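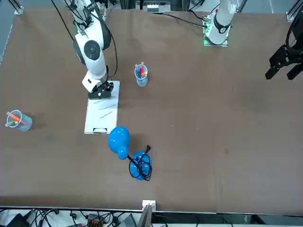

Re: [maeng-users] Billema export drops rows on large ledgers

On the Maeng list at 16:40, a Pinarent admin wrote:
> Our March export stopped at 2,000 rows. The ledger
> has 2,531. No error in the log. Is this a Billema
> limit or ours?

It's the page cap in Billema. The default is 2,000 rows per request, and the client has to ask for the next page itself. Maeng before version 3 never did.
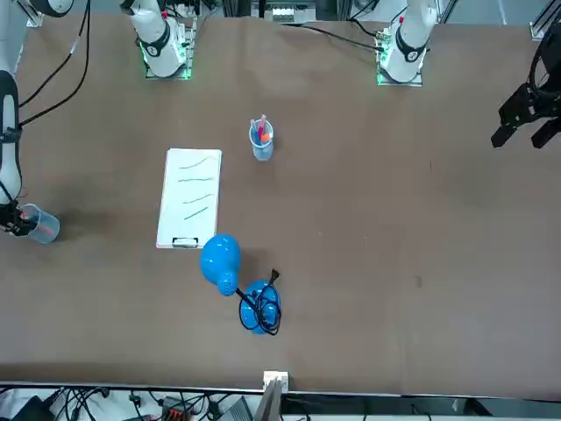 Brown tabletop, both arm bases at the far edge.

Check your config for a line starting with "page_follow". If it's missing, add it and set it to "yes" — the quotes matter in the old parser.

> Would a rerun create duplicates?

No. Rows are keyed on ledger ID, so a rerun writes only the missing 531.

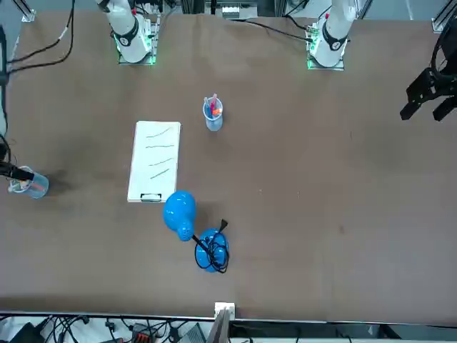 We hit the same thing at Mutham with eight ledgers and reran them all in one batch. Keep the old file until the totals match.

> Can the cap be raised?

Yes, on the server side, but memory use climbs fast.

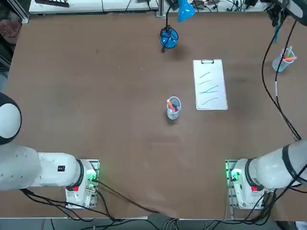

I'd leave it alone and let the client page. If the count still comes up short, post the last ten lines of the export log here.

This site uses cookies to keep you signed in to the archive. Accept | Settings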